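Help wanted: people to squeeze a handle in their own kitchen (and tell me when it goes wrong)

Posted 7/8/22

Hi! I run the home recording side of the Somholm project out of a small upstairs office in Fulton, and I'm looking for 5 new people to join us for the rest of July. It's paid, it's part time, you do it at home on your own schedule, and you don't need to know a thing about robots. You do need a kitchen, two working hands and a fair amount of patience with trash.

The short version of the job: you hold a gripper in each hand, the kind with two black jaws and soft pads on the inside, and you pick up ordinary kitchen stuff and put it down again while the camera on each gripper records. Later on, our robot arm learns from what you did. We call that arm Kong (I didn't name it, I came on board after that).

So why am I hiring in the middle of a project? Kong had an accident in the spring and we've had to go back and redo a big piece of the work.

We had it clearing a counter in our test kitchen. Cans were fine, boxes were fine. Then it went for a balled-up plastic bag, and the jaws closed and told the arm they had a good grip. They didn't. What they had was one loose corner. The arm lifted, the bag unrolled, the tail of it caught around the neck of a glass bottle, and the whole lot went over the edge and smashed next to a coworker's feet. The arm kept right on going to the trash can with its little corner of plastic, opened up and reported success. She had a cut on her ankle, two stitches, and she's fine – but it could have been a lot worse, and I still don't like thinking about it.

When we went back through the recordings we found the hole pretty fast. We had 1000 clips of people picking up hard things with nice clear sides, and 50 of people picking up anything crumpled, shiny or see-through. The grip check had been set up on hard things too, so a bit of film folded over on itself could pass for a full hand. I signed off on that collection list, so that one is partly mine.

Arm testing is stopped until we have at least 200 good clips of soft and crumpled wrappers from real homes. That's the part you'd be doing.

What you'd do in a session:

Set up a work area on your counter or table with a few pieces of crumpled packaging on it. Plastic film, candy wrappers, bread bags, whatever you've got, as long as it's empty and has no sharp bits.

Pick up each piece with the grippers, move it, let go, do it again from another side.

Say out loud when you miss. I mean it! A slip, a half grab, two pieces coming up stuck together – we want all of those, and please don't delete them. Our old crew was so good at tidying up their bad tries that Kong hardly ever got to see one.

Fill in a one-page form at the end. It has a box for anything that tipped, fell, spilled or pinched.
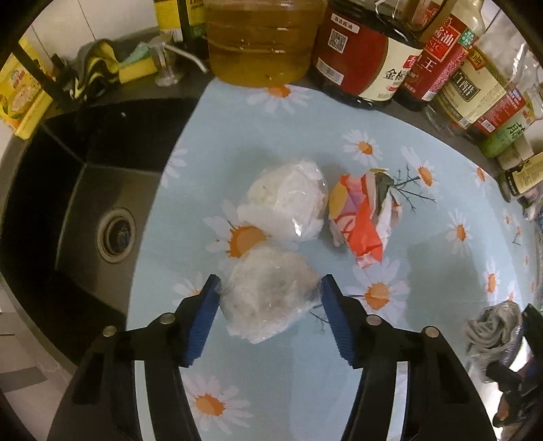 You can keep your kitchen the way it is, mostly. I don't want it cleaned up for me, and I don't want a photo studio either. The one thing I'm strict about now is glass. Glass goes at least an arm's length away from where you're working, or into another room if your counter is small like mine. Same with knives and anything on the stove. Closed shoes, no bare feet, kids and pets somewhere else while you record. If a jaw sticks or won't open, put the gripper down and call me. Please don't pry at it with a fork (yes, we've had a fork).

You'd be a good fit if you're 18 or over, live within a short drive of Fulton or Arstead so I can drop off the kit, and can stand for a half hour at a time. Left-handers very welcome, we're short on you. If you have wrist or thumb trouble I'd skip this one, because the squeezing does add up and I don't want anybody sore.

You're paid for your time and not for how many pickups you get through. We used to pay by the clip, and I'm convinced that's one reason everyone stuck to the easy stuff. You also get paid for the training visit, and for any session we have to stop early for a safety reason.

The recordings show your counter and whatever is on it, so put away mail, medicine bottles and family photos first. You can ask me to pull any clip before it goes into training.

To apply, stop by the Somholm desk at our Fulton office or send a note through the contact form on this page. Tell me what town you're in, which hand you write with and when you're usually home. If you've got a drawer full of old plastic bags, mention that too. I'll get back to everyone, and training visits start as soon as the kits are checked over.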